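Filed under: Course Handouts > Estimation and Measurement

Measuring Length: Why the Ruler Is Only Half the Story
Week 6 notes, Sedumton Evening Program

Welcome back! Last week we ended with the question I most enjoy asking a class: how long is a line? Everyone reaches for a ruler, and that's a fine start, but a length is a number plus a statement of how far you trust it. This week is all about the second part.

Start with resolution. A ruler marked in millimeters lets you read to the nearest mark, and with a little practice you can judge halfway between marks. So a strip you read as 43 mm should go in your notebook as 43 mm, give or take half a millimeter. Please write the "give or take" every time, even when it feels silly. It will save you in the March project, when you add up several lengths and need to know how shaky the total is.

Next comes parallax, my favorite troublemaker. Move your head to one side and the mark seems to slide along the scale. Keep your eye straight over the mark, and set the ruler on its edge so the scale touches the thing you're measuring. Try it both ways at home - the difference can be startling!
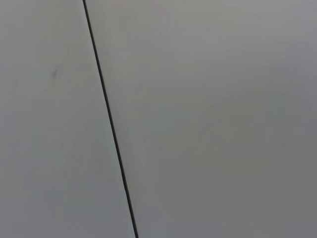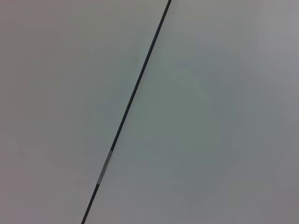

Now for the trickier business of deciding where a thing begins and ends. A pencil has a clear tip, but plenty of edges have a width of their own, and you have to pick a side. Think of a thin dark line running across a gray surface, a little thicker in some stretches than in others. Do you measure to its left side, its right side, or its middle? Any of these can work as long as you say which one you chose and stick to it for the whole set of readings. Mixing them adds an error that no amount of averaging will take away.

Averaging does help with the random part, and it's a lovely thing to watch. Take 30 readings of the same length, picking up the ruler and starting over each time, then plot them on the Gonance grid sheet. You'll see them pile up near a central value.

For next time:
- Read section 2 of the Correa packet.
- Measure one table at home, long side only, and bring all your readings (the odd ones too).
- Eta group, please bring your string and tape from last week.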